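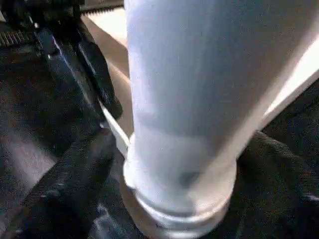
I have wanted a dressing corner for as long as I've had this apartment, by which I mean a place to put on pants that can't be seen from the front door. The building was laid out by someone who felt strongly about open sight lines. You come in, you see everything, including me.

A real wall was never going to happen. I asked my landlord, Bartosz Adamczyk, and he wrote back "no" with a period, a lot of punctuation for him. So in May I started looking at fabric, and poles to hang fabric from, and fell into a part of the internet where people put up over 700 photos of their room dividers and argue about pleats.

What I ended up with is a Skarkero kit, white, freestanding, adjustable up to 106 inches. It came from the Zuston outlet out past Rosturton, where the returned items live. Mine had been returned by someone who kept the instructions. I drove home with one end of the box on the dashboard and the other resting against the back window, signaling my turns very early.

The idea is simple enough. Poles go up, sheet goes over, you stand behind it with your dignity. The poles have a flared base that is supposed to keep them upright, and I'd describe its attitude toward this as relaxed. If the floor is level, fine. My floor was level at some point in the last century.

I'd put down black plastic before starting, the crinkly kind that's sold for painting and for looking suspicious in. The sheet is white and I know myself. The plastic did its job. It also slid. Every time I got a pole standing and stepped back to admire it, the stepping back moved the plastic and the plastic moved the pole. I then did what I should have done first and looked up a video, in which a man assembles the entire thing in a house with no furniture and no apparent gravity.
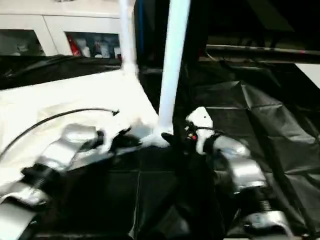

The sheet deserves its own paragraph. I'd gone back and forth on color for a week. The catalog has a gray they call Surdu, very handsome, and I got as far as putting it in the cart before I remembered that the corner gets no daylight to speak of and gray fabric would turn it into a confessional. White, then. White shows wrinkles, and mine had been folded in a bag since whenever the last owner gave up on it, so it had a grid of creases you could have played checkers on. The tag said cool iron. I ironed one corner, looked at how much sheet was left, and decided that hanging would do the rest. Everyone online says it will. Give it a few weeks, they say, the weight pulls it straight. I'm choosing to live by this.

My friend Tudor Sima, who was on the phone with me for a good part of the afternoon, wanted to know why I hadn't just bought a folding screen. A folding screen! The nice ones start at 300 dollars and the cheap ones look like something you'd be examined behind. Also I'd already cut the zip ties off the box. He said that was no reason. It felt like one.
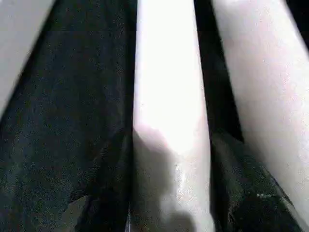
Some notes for anybody considering the same thing. Stand the thick pole up first and get it where you want it before you bring the thin one anywhere near it. I did it the other way around 3 times. Drape the sheet loosely, because if it's tight it will pull the thin pole over, slowly, with a kind of sigh. Don't tape the plastic to the floor unless you've checked what the tape does to the finish (I have a rectangle now). And move your furniture before you begin. I left the white shelf cabinet where it was, on the theory that I'd work around it, and spent the afternoon backing into it with the same hip.

Next is a hook for the back side, somewhere to hang a robe, and possibly a rug if I can find one heavy enough to make the base take its job seriously. Tudor says he has an old one in his basement. I've smelled his basement, so I'm still looking.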